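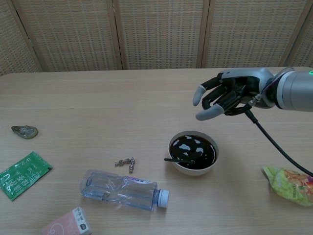
I caught the builder at the Humstead shared workshop one evening in September, and we got talking hands right away. "The fingers were easy," she told me (easy!). "The thumb took 18 tries." Her project, Jollisitz, has eaten up $800 so far, mostly in motors. So what's it for? "Picking up junk! Crumpled bottles, snack bags, whatever's lying around." And the cable running over the table? She laughed. "I want it inside the arm by winter. Ask me again then."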